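Unit 7: Planning and Budgeting for Handling Equipment
Course handout, Introduction to Applied Automation
Instructor: Kagiso Coetzee
Lab sessions: Ronaldo Saludo
Revised 15 Feb 2018

Reading before class: Unit 6 notes on payload and reach. Bring your group's task sheet. You will need it for the exercise in section 6.

1. Where the money goes

Students who have not bought equipment before usually start with the arm. They find a model they like, write down its price, and treat the rest as small change. In most first projects the arm is less than half of what gets spent. The rest goes to the gripper, mounting, guarding, cables, software licenses, shipping, training and the hours your own staff put in.

For this course, every budget has to be split into four parts:

Purchase – anything that arrives in a box.
Installation – mounting, wiring, floor work, network drops, safety review.
Running costs – wear parts, service visits, licenses that renew each year, power.
People – training hours, data collection hours, someone to own the machine after handover.

If a cost does not fit, put it under the closest heading and add a note. Don't start a fifth heading called "other." We have graded plans where "other" was the largest line.

2. Start with the task sheet

Write down what has to be picked up before you look at a catalog. For each object record the widest and narrowest grip, the weight, the surface, and how it sits when the tool gets to it. A bowl alone on a table and a bowl nested inside another bowl are two different tasks. In the second case one finger has to get into a narrow space and the other has to stay outside, so finger thickness matters more than grip force.

Also write down what else is on the table. Homes and small kitchens are full of things that are not part of the job: bottles, cups, boxes, bags, flowers. A plan that assumes a clear bench will be wrong about approach angles and wrong about how long each pick takes.

The Darnari case from Unit 5 is worth rereading. Their task sheet listed the dishes correctly but gave every one of them as "flat, separate." The fingers they ordered were too thick for stacked dishes and had to be bought again. The reorder was not expensive. The delay was, as the lab stood idle and the staff were still being paid.

3. Grippers and fingertips

Ask the supplier for these before asking for a price:

Full opening and closing width, measured at the fingertip
Thickness of the fingertip at its narrowest point
Price and lead time for replacement tips, sold separately
Whether the hand-held version and the arm-mounted version take the same tips
What happens to the warranty if you make your own tips

The fourth question matters if you plan to collect demonstrations by hand first and move to an arm later. If the two versions use different tips, your hand-collected data describes a tool you will not be running. Lollach sells both versions with the same tips. Tolentino does not, though their arm-mounted unit is cheaper. Either can be the right choice. Say in your plan which one you picked and why.

Soft tips are wear parts. Put them under running costs and order the first spare set together with the gripper, so it travels in the same shipment.

4. Hand-held collection before buying an arm

Some groups can put off buying the arm altogether for the first term. A person holds the gripper and does the task in a real room while the tool records. It costs much less, and it shows you early whether the gripper suits the objects.

It is not free. Budget for:

The tools themselves, plus one spare for the whole group
Storage and backup for the recordings
Paid hours for the people doing the work, including setup and tidying between runs
Time to check recordings and throw out the bad ones
Travel, if you are working in more than one home

Checking time is the line most often left out. Ronaldo's rule for the lab is to plan one hour of checking for every two hours of recording until the group has its own figures. Use that unless you can show something better.

5. Worked example

Nurkimside is a small service company that wants to test dish clearing in apartments. They have a fixed sum for the first stage and want to know if it makes sense to buy an arm at all.

Their first draft had an arm, one gripper and nothing under People. The second draft dropped the arm and had two lines of the same size: $700 for spare fingertips and other wear parts, and $700 for storage. It also added 9 working days of paid collection time, with checking hours on top. The arm moved to a second stage, with a decision date in September.

Look at what changed between the drafts. The second one can be stopped early without leaving a large machine in a closet. It has a date on which someone must decide. It also has a weak point, and you should be able to find it: there is no line for training. A new operator needs practice before the recordings are any good, and those hours are paid too.

A note on quotes. Nurkimside asked for prices from two suppliers but sent each one a different description of the job. The quotes could not be compared. Send the same task sheet to everyone, word for word, and ask for shipping and tax to be listed on separate lines.

6. Group exercise

Work in your lab groups. Use your own task sheet.

a. Mark every object that is stacked, nested or touching something else when it is picked up.
b. Choose a gripper and give the fingertip thickness you need. Show where the number comes from.
c. Draft a first-stage budget under the four headings, with no arm.
d. Add a second stage with an arm. Write one sentence saying what result from the first stage would make you go ahead, and one saying what would make you stop.
e. Swap with another group and look for missing lines.

Hand in c and d on one page. Part e is handed in separately with the names of both groups at the top.

7. Common mistakes in last year's plans

Training listed once, for one person, who then left.
License renewals missing from the second year.
Spare parts priced in one currency and added up in another.
Lead times taken from a web page instead of a written quote.
Arm ordered before anyone had measured the doorway.

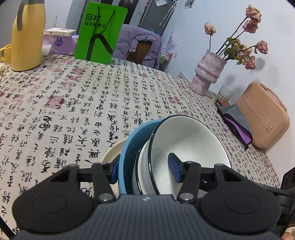
Late plans lose one grade step. If a supplier is slow to answer, hand in what you have, write "quote pending" on that line, and send the figure to Ronaldo when it comes. Unit 8 covers leasing and used equipment, and you will need the same task sheet again, so keep a clean copy.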